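Search the notebook Search

January 2, 2022 – snow course notes, Sirkcombe Meadow

First entry of the year and my socks are still on the radiator. Went up to Sirkcombe for the early survey, and I'll admit I was hoping for more snow than I got. The lower meadow is patchy, with grass poking through along the creek, and the upper end is better but crusty on top. I ran the usual line from the old gate post to the big split pine and took 39 cores. There should have been 40, but I hit a log at the far end and bent the cutter teeth a little (my own fault, I leaned on it like an idiot). Need to file those before the next trip.

Water content came out lower than I'd like. The top layer was light and dry and then there was a sugary layer near the ground that kept falling out of the tube. I redid a couple of those with a dirt plug at the bottom, the way Bermúdez has it in their field sheet, and the weights settled down nicely. If you're taking over this line, do the dirt plug from the start! And scrape it off before you weigh – I forgot once and had a wonderfully wet meadow for about a minute.

The Sovanthorpe gauge is reading again. The logger had 1,721 good records on it, and then a gap where I think the battery got too cold. I swapped the battery, wrapped the box in foam, and reset the clock, which was 2 hours off for no reason I can find. I haven't corrected the old times yet, so please don't use that file until I've put a note in it.

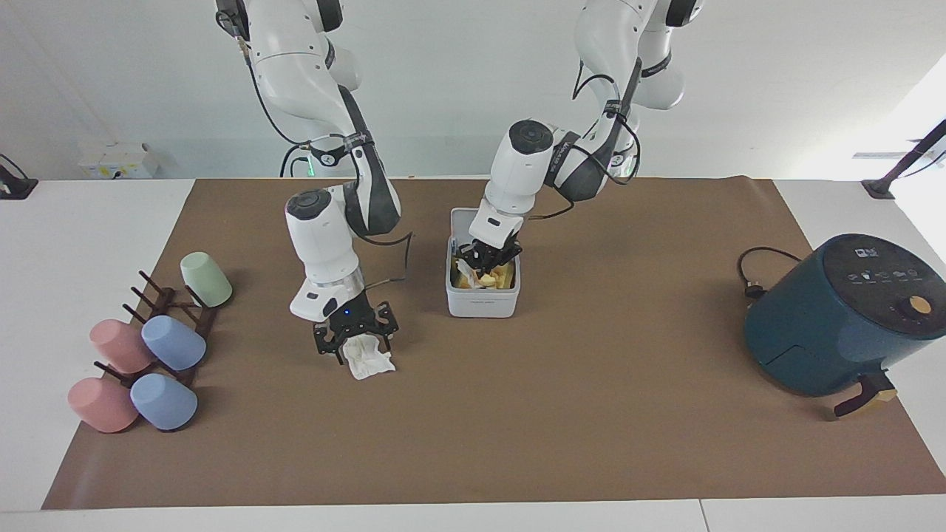

Right arm with tissue, over the brown mat.

Back indoors I spent the evening on the melt sheet. We're still using the numbers from last May for the south slope and they run too fast for my taste. Last May was warm and dusty, the snow was dirty, and of course it went in a hurry. I've tried a slower rate for clean snow and it fits the creek record better, at least until the willows come out, and after that everything goes sideways anyway. Both versions are in the Sisix folder. Have a look and tell me which one you hate less.

Other bits:
The left snowshoe strap is on its last hole.
Scale needs new batteries, and it reads high when it's been sitting in the truck.
Saw fox tracks all along the creek, very straight, and one ouzel bobbing away under the footbridge like it was spring.

Next trip: file the cutter, move the last stake off that log, and bring the long tube for the upper end.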